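# About Fornwood

We're a small cooking school for kids and the grown-ups who bring them, and we love what we do! Fornwood began with one class of four children in a borrowed church kitchen one October. Now we run 20 classes a season in our own place on Laitinen Street, with a proper bread oven (we saved up for ages) and a herb bed out back.

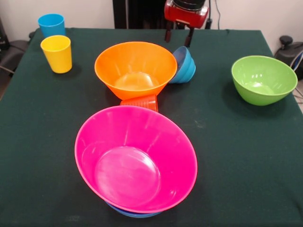

Kids start at age five, and most stay on for years - we've had former students come back to teach the Saturday pancake class. Everyone cooks, everyone eats, and everyone helps wash up. The soup week is a big favorite, and so is dumpling night, when up to 30 of us squeeze in around the long tables.

Come by and say hello any weekday after school. The kettle's usually on.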